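Automated sorting at work - what happens to the people who did it by hand?
Asked in Office & Admin, June

I work in document prep at Ikthorpe. We take in boxes of paper, certificates and folders, sort them at the desk and send them for scanning. Management is bringing in Treva, which reads the scans and files them by itself. There are 32 of us. Has anyone been through this? Did the job go away or just change?
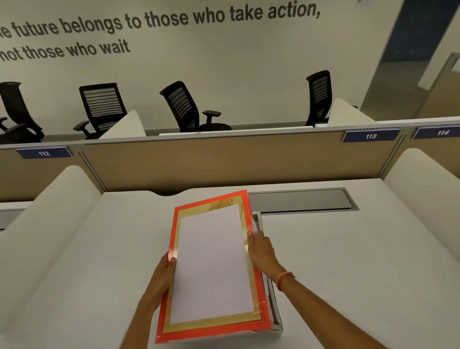

Going through a stack at the desk, box underneath.

3 answers

Answer from lallow_desk
We got Treva two years ago. The filing part went away in the first month. The handling did not. Somebody still has to take the sheets out of the box, separate the ones that stick and pull anything with a decorated border, which our scanner reads badly. I used to key 300 records a day. Now I check the ones it flags and my day is mostly exceptions - more tiring on the eyes, less on the wrists. Four people moved to other teams. Ask now who does the exceptions and whether your targets change. Ours went from 300 to 1,000 overnight and it took months to get that fixed.

Answer from prepclerk
depends on your manager tbh

Answer from mbagheri
Get the training in writing before the start date. We were promised it and got a PDF. Also ask if the new work is a new pay grade, ours was but only for people who applied.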